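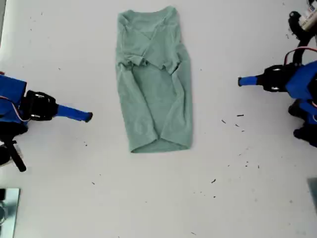 双臂台面工作站，台上为一件折成长条的浅绿色T恤

Hisero 双臂台面工作站
订货号：1934
供货：Gevuta 设备部
状态：可订，按单配置
页面更新：2019年3月7日

简介

Hisero 是一套装在台面上的双臂设备，左右各一条机械臂，末端为细长夹指，面向桌面上的轻型操作：摊平、对折、拨正、推拢、拾放小件。主要买家目前是高校实验室、企业的自动化预研部门，以及几家想知道“折衣服这件事到底能不能交给机器”的洗涤和服装后整理企业。

我们卖这套设备，也在自己的展示间里用它。下面的内容按我们自己的使用情况写，和厂家宣传册的口径有出入的地方，以本页为准。准备拿它直接顶替一个叠衣工位的客户，建议先看完“适用与不适用”一节再来询价。

它能做什么

单件T恤，薄针织面料，事先摊开在台面上，正面朝上，领口方向固定。在这个前提下，两条臂可以把两侧往里收，再做一到两次对折，得到一个大致规整的长条或方块。折边会有些卷，面料上会留皱，领口一带容易堆起来。要放进抽屉，这个结果够用；要上货架，通常还得有人再理一遍。

毛巾比T恤容易。厚薄均匀、四边平直的方形毛巾，是整套设备表现最好的对象，我们给客户演示时也常从毛巾开始。请来看演示的客户留意这一点：毛巾折得好，说明不了衬衫折得好。如果贵司的货是衬衫，请带衬衫来。

小件拾放方面，硬质、外形固定的物件没有太大问题，夹指够得着、夹得住就行。不过只需要拾放硬质小件的客户，市面上有便宜得多的单臂方案，没有必要为此买双臂。

它不能做什么

从一堆衣服里挑出一件，找到领口，翻到正面，摊平。这一步在任何一家洗衣房里都是叠衣之前必须做的，也恰好是这套设备最弱的一步。厂家有演示片段，我们自己试过多次，能成，但不稳定，而且慢到站在旁边的人会忍不住伸手。

翻袖子、扣扣子、配袜子、处理带帽绳的卫衣、处理丝质和网眼面料，均不在我们愿意承诺的范围内。询价单里经常出现“家庭衣物全品类”这样的要求，我们一律回复做不到。

熨烫不行。设备本身不带加热部件，也不建议在夹指上加装。

餐具、台面擦拭、整理玩具之类的家务，硬件的臂展和夹持力在一部分动作上够用，但要有人逐项去教，每换一种杯子、一种抹布，都可能要重来。有客户拿它擦过桌子，擦得还可以，前提是桌上什么都没有。

适用与不适用

适合以下情况：
研究布料等软质物体的操作，需要一个结构清楚、拆装方便、坏了能自己修的平台。
企业内部想做一次可行性摸底，愿意花时间，也接受最后的结论是“暂时不上”。
职业院校的自动化实训，需要学生看得见线缆、关节和夹指怎样配合。

不适合以下情况：
以减员为目的，且要求当年见效。
产线节拍由人工速度决定，前后工序都不能等。
货品每天换款，且没有人能专门照看设备。
放在家里用。

最后一条常有人不信。家用客户的来电不少，问的都是能不能放在阳台洗衣机旁边，洗完自己折。不能。它需要一张固定的、平整的、光线稳定的台子，需要旁边有人，还需要把衣服一件件摆到它面前。能把衣服摆到那个程度的人，离折好只差几下。

速度

厂家资料上有一个单件折叠时间，我们没有抄到这里。那个时间从衣物已经摊平开始计，到夹指松开为止，不含上料、不含取料、不含失败后重来。按这种算法得到的数字拿去和熟练工人比，没有意义。

我们的建议是客户自己计时。方法很简单：准备一筐待折衣物，一头是筐，另一头是码好的成品，中间包括所有人工介入，从头记到尾。同一筐再让叠衣的师傅做一遍。两个时间放在一起看，再决定要不要继续谈。愿意来展示间做这个对比的，我们提供场地和操作人员，衣物请自带，最好是洗过很多次的旧货，新衣服太听话。

计时的时候请把失败也记下来。折歪了算不算失败，夹空一次再夹算不算失败，有人伸手扶了一下算不算失败，这几条最好在开始之前就写在纸上。等机器动起来再商量标准，看的人多半会心软。

规格与配置

形式：双臂，对向布置，台面安装
夹指：细长杆形，深色端部，可更换
推荐负载：单臂不超过200克的软质物料
台面：客户自备或选配，要求平整、哑光、浅色，便于识别面料边缘
线缆：外走线，随臂布置
控制：外接工作站，工作站不含在标准配置内
软件：Flikeck 基础包，含示教、回放和动作编辑
供电：单相市电
保养间隔：累计运行2000小时
质保：整机2年，夹指端部按耗材处理，不在质保范围内

关于负载多说一句。薄T恤没有问题，厚卫衣、牛仔裤、浴巾可能超出推荐值，湿的就更不用谈。超载时臂不会立刻坏，但会抖，夹点会滑，关节发热，时间长了精度往下掉。有些用户把两条臂一起用，以为负载就能翻倍，布料在空中不会这样平均分配，请仍按单臂的数值来选物料。

关于外走线。线缆从机身外侧绕过，好处是检修和更换方便，坏处是大幅度转动时可能挂到周围的东西。安装时请在两侧留出余量，不要把设备挤在两面墙之间，也不要在线缆活动范围内放立架、显示器支臂和水杯。

关于台面。浅色台面容易看出脏，黑色碎屑、线头都很显眼。这些东西多数不影响动作，但会沾到浅色面料上，给食品或母婴类客户做演示之前请先擦一遍。台面用干布或略湿的布擦即可，不要喷清洁剂，液体会顺着底座流进去。

关于夹指。细长杆形夹指伸得进布料下面，挑边、压边都比宽夹爪灵活，代价是接触面小，夹薄而滑的面料时容易脱手。端部磨损以后这个问题更明显。我们备有加宽型和软套型两种替换件，软套型抓得牢一些，但进不去很窄的缝。两种都请先借去试，再决定买哪一种。

软件

Flikeck 基础包能做的事情是记录和重放。操作人员带着机械臂走一遍，系统记下来，之后照做。衣物摆放位置和示教时一致，结果就还可以；偏出去一截，机器照样会按原来的路线走，在空处认真地合上夹指，再把一件不存在的衣服折好。

带视觉的扩展包另售，能找到衣物的大致轮廓并调整起始位置。我们对它的评价是：单色衣物、浅色台面、无强侧光时可用；印花、条纹、与台面颜色接近的衣物，识别常有偏差。白T恤放在白台面上，请不要抱太大希望。可以换深色台垫，换完之后深色衣服又会遇到同样的问题。

厂家在资料中提到“自主学习”。我们销售至今，没有在展示间看到过不需要人大量示教就能自己学会一种新折法的情况。实验室客户自己写的算法另当别论，那是他们的成果，买设备不会附送。有客户问，同款衣服示教得够多，换一款是不是就能通。我们见过能通一部分的，袖长变了、领型变了仍然折得下来；面料一变，多数要重新来过。

软件更新由厂家发布，我们转发通知。更新后请先用旧毛巾跑一遍已有动作，再上正式物料。有一次更新改动了夹持力的默认值，原先能夹住的薄料全部滑脱，排查了很久才找到原因。现在我们交付时会把当时的参数表打印一份，贴在工作站背面，请不要撕掉。

安装与场地

设备到货后由 Gevuta 派人安装，含固定底座、接线、校准和基础操作培训。底座需夹紧或用螺栓固定在台面上，请提前告知台面的材质和厚度。玻璃台面不接。带抽屉的办公桌也不接，晃动太大，校准好的位置过一会儿就变了。

光线请尽量稳定。靠窗的位置上午和下午差别很大，装了视觉扩展包的尤其要注意。若必须靠窗，请装遮光帘。

地面振动也需要考虑。洗衣房的大型脱水设备运转时，整个楼板都在抖，放在同一层的双臂设备会跟着受影响。已经有这类设备的客户，请先告诉我们距离，我们带一套样机去现场放一放，看了再说。

安全

运行时人手不要伸入两臂之间。听起来是废话，但折到一半衣角翘起来，旁边的人几乎都会下意识去按。请在操作区外侧贴线，按线站人，并把急停按钮装在站立者惯用手一侧。

这套设备的力量不大，夹一下不至于受重伤，仍然会疼，长发和挂绳也有被缠住的可能。培训前请摘掉工牌绳。

儿童和宠物不得进入运行区域。学校客户请按实训室管理办法执行，一套设备配一名看护教师。

试用与租赁

可短期租用，租金可抵部分货款。我们更希望客户先租。已成交的客户里，先租后买的一批使用情况明显好一些，直接购买的有几家装好之后没过多久就盖上了防尘布。

洗涤企业 Ouazzani 从去年6月起租用一套，用于方巾和小毛巾的折叠。他们原本想做的是T恤和工作服，试过之后收缩到了方巾。目前设备放在人工叠衣台旁边，由叠衣工顺手上料，做完一摞取走。工位没有减少。据他们反馈，好处是方巾这种最枯燥的活有一部分不必由人来做，坏处是上料的人得不时停下手里的活去看一眼。续租已经办了，加租第二套的事情谈过，没有谈成。

我们把这个案例放在这里，是目前能拿得出手的最接近实际生产的一例。服装厂那边还没有类似的。

随机附件

左右机械臂各一
底座固定件一套
电源与急停组件
备用夹指端部一组
Flikeck 基础包授权一份
中文操作手册
校准板

不含：工作站主机、显示器、台面、视觉扩展包、台垫、待折衣物。最后一项写上去是应客户要求，确有采购部门问过。

常见询问

能不能连续运行一个夜班？
硬件可以，照看的人不能走。没人上料，它就停着；夹空了，它会继续做完剩下的动作，再等下一件。把成品摞在一起这件事它也做得勉强，摞高了会歪。

一个人能不能同时看几套？
毛巾可以试，T恤不建议。看护的人大部分时间花在把衣服摆正上，设备多了，摆的速度跟不上。

能不能折成我们门店要求的样式？
请寄样衣，附一张折好的成品和一份折叠步骤。能做我们会录像给您看，录像不剪辑、不加速，失败的部分也在里面。做不到会直接说。带衬板、带包装袋的样式目前不接。

和专用折叠机比怎么样？
如果货品单一、量大，请买专用折叠机。速度、稳定性、单件成本都要好得多，技术也成熟。双臂设备的长处在于换任务时不用换机器，短处是每一样都做得一般。我们同样代理折叠机，询价时可以一起报。

几年之后会不会好用很多？
不清楚。硬件的改进看得见，比前一代轻，也安静了。软质物体的识别和操作进展慢，论文里的成功率和展示间里的成功率差距很大，我们只能按展示间里的来报。为了将来的软件而现在买硬件，这笔账请自己算清楚，厂家没有对升级兼容作出书面承诺。

能不能退？
未拆封可退，已安装的不退，可协助转让。二手设备目前有实验室在收，价格随行就市。

维修与备件

夹指端部、线缆、关节罩壳有现货。关节模组需向厂家订，到货时间不固定，遇到展会前后会更久。教学和科研客户多数自己更换线缆，手册里有步骤，拆之前请先拍照记下走线的位置，装回去时绕错方向是最常见的故障原因。

保养到期后软件会弹出提示，可以推迟，不能关闭。请不要一直推迟。保养内容包括紧固件检查、关节间隙检查、线缆外皮检查和重新校准，做完当天即可恢复使用。

询价须知

请在询价时写明以下内容，信息齐全的优先回复：
物料种类，最好附实物照片，摊开和揉成一团的各一张
是否需要设备自行拾取和摊平
现有工位的做法，由谁上料，由谁取料
场地条件，台面材质，附近有无大型振动设备
期望达到的结果，以及达不到时怎样处理

第二条填“需要”的，我们会先打电话过来，不会直接报价。

价格按配置另报，本页不列。教育和科研单位请注明单位性质。展示间接受预约，可带物料，可带叠衣师傅。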